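Durlow hand gripper returned to service after finger inspection

05/05/2021

The Bettencourt Centre for Applied Handling has returned its Durlow hand-held gripper to regular service following a scheduled inspection of the finger assembly. The work was carried out in the Centre's preparation room under the direction of Mudassar Soomro, Equipment Supervisor.

The Durlow unit is used by staff and students to record grasping tasks that are later reproduced on the Centre's Ralledus bench arm. As both machines carry the same pattern of finger, the condition of the hand-held set has a direct bearing on the quality of the recordings. The maintenance schedule calls for an inspection after every 500 recorded grasps and a full review of the finger assembly at 3,000. The current set was brought forward for review at 2,713, after operators reported that thin items were slipping at the tips during closing.

Anum Lodhi, who led the inspection, said that the fault had developed gradually. "The operators had begun to correct for it with the wrist, and those corrections were finding their way into the recordings. We decided to take the unit out of use until the alignment had been checked in full."

The inspection began with the fingers fully open. Each block was examined for play at its mounting, and the fasteners were tightened in sequence to the value on the service card. The opening was then checked over a sheet of white paper, with the wood-grain tray used in the Centre's pick-up tasks set beside it. Operators are asked to confirm that both tips arrive at the same height over the tray before any closing test is attempted.

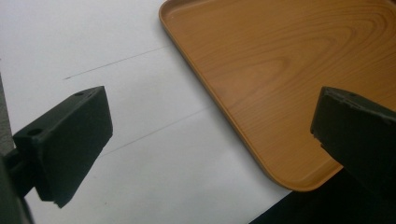 The gripper fingers in the open position over the test surface and tray. Wear is visible along the edges of the blocks.

Chipping and scuffing of the finger edges were entered in the equipment log. Mr. Soomro advised that wear of this kind is acceptable where the gripping faces remain flat and the two fingers meet evenly along their length. The present set met that standard once the left mounting had been reseated, and it will remain in use until the October review. A replacement pair has been ordered from Caster and will be held in the parts cabinet.

Closing tests followed, using 4 gauge strips of different thickness. The thinnest strip was initially released at the tips. After the mounting was adjusted, all of the strips were held through a full lift and turn, and the unit was signed off the same afternoon.

Recordings made in the week before the inspection have been set aside. Krum Dervishi will review them and advise project leads which sessions should be repeated. Groups affected will be contacted directly and need not submit a new booking request.

Users are reminded that the finger fasteners are not to be adjusted between sessions. Any looseness, uneven closing or new damage should be reported to the equipment desk before recording continues, and the entry in the log should include the grasp count at the time. Copies of the revised service card are available from Mr. Dervishi.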